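Spring came early to the Gurnuvier building this year, and we're so pleased with how many of you turned up for the March tidy (29 of you, our best yet!). 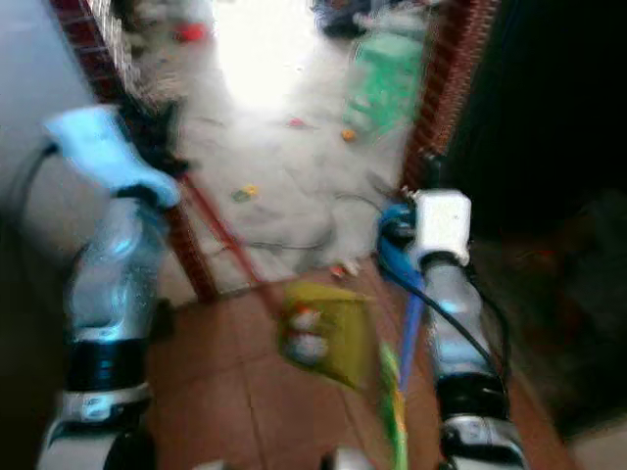
Spring tidy at Gurnuvier.

The seed swap has moved to the back hall, where there's a good deal more room, and Trestari has kindly sent us 200 packets to get things going. Bring whatever you've saved, even if the labels have rubbed off. 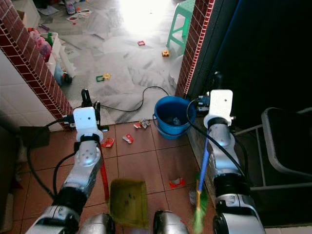 Eyvindur Ragnarsson asks that beans and peas be kept in separate boxes this time, as sorting them took him most of an evening last year.
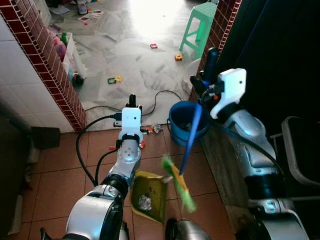 Doors open at 2 and the kettle will be on well before that. Repotting is welcome at the long tables, and if you spill, a yellow dustpan and the blue-handled broom with the green bristles will do the job nicely.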